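Old desktop tower on its side, CPU and one RAM stick out: what order do I put things back? 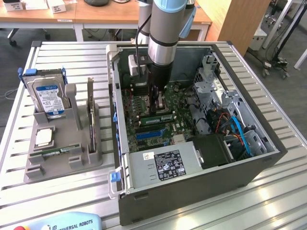
Tower on its side with the side panel off. CPU, one memory stick, a card and the 3.5-inch drive are in the gray holder to the left.

Posted in Desktop Hardware > Reassembly
Viewed 1094 times

Tomomi Minami

I have an older desktop tower with a black shell and a green motherboard. It is lying on its side on the bench. The processor, one green memory stick, an expansion card and a Western Digital 3.5-inch hard drive are out and sitting in a parts holder. The drive is still in its blue carrier bracket. One memory module is still in its slot on the board. The power supply is still in the case and I would prefer to leave it there.

I have the service sheet for a similar Coutinho model, but it covers removal only and says "reverse the above steps," which does not help with the details. What I need to know:

What order should the parts go in?
Does the memory stick have to go in a particular slot if one is already fitted?
Does old thermal paste have to come off completely, or can I add to it?
Is there any point in testing before the drive is connected?

The machine will be used at the Indville branch for label printing, so it does not have to be fast. It has to start every morning.

Edited to add: main power lead is unplugged from the wall. I held the power button in for a few seconds afterward.

nirorura_bench
Accepted, 329 votes

Work from the socket outward. The processor goes in first while there is clear access to it, and the drive goes in last.

Processor. Raise the socket lever fully. Find the corner marker on the chip and the matching marker on the socket. Lower the chip straight down by its edges. It should sit flat under its own weight. If it does not, lift it out and check the orientation again. Do not slide it and do not press on it. Look at the socket under a bright light before you start. If your board has the pins in the socket, one bent pin is enough to stop the machine from starting or to make a memory channel disappear.

Thermal paste. Remove all of the old material from both the chip and the base of the cooler with isopropyl alcohol and a lint-free wipe. Do not add new paste over old. Dried paste leaves ridges that hold the cooler off the chip. Apply a small dot in the center, set the cooler down level, and tighten the screws a few turns each in a diagonal pattern. Plug the fan lead into the header marked for the CPU fan. Many boards will halt with a fan error if it is on a different header.

Memory. Boards of this type usually run with a single stick or with a pair. If you have two of the same size and speed, put the second in the slot the manual gives for the matching channel. Slot colors and numbering are not consistent between makers, so go by the manual for the exact board. Open the end latches, line up the notch, press evenly on both ends until the latches close.

First test. Stop at this point and test with no expansion card and no drive, using the onboard video if the board has it. You should get the setup screen or a "no boot device" message. Either one tells you the processor, memory and power supply are working together. Check that the full memory amount is listed.

Card and drive. Power down, unplug, fit the card and screw its bracket to the case. Slide the drive into the cage in its carrier, then connect data and power. The SATA plug has an L-shaped key and only goes on one way. Keep the cable clear of the fan.

Replace the coin cell while the case is open. It is a CR2032 in most of these. A clock that resets overnight is the usual reason an older office machine stops at a prompt in the morning. Set the date and the boot order again afterward.

skokari

Agree with most of that. I would run a memory test overnight before it goes to the branch. Mixed sticks can pass the startup check and still throw errors after an hour. I had one that passed with either stick alone and failed with both.

Also check the drive's power-on hours with any SMART tool. If the reallocated sector count is above zero I would not use it for daily work.

desk_2185

just put it all in and turn it on, if it beeps reseat the ram. Never cleaned paste in my life

Tomomi Minami

Thanks. Following the first reply. I will leave the single stick in for the first test and add the other one after.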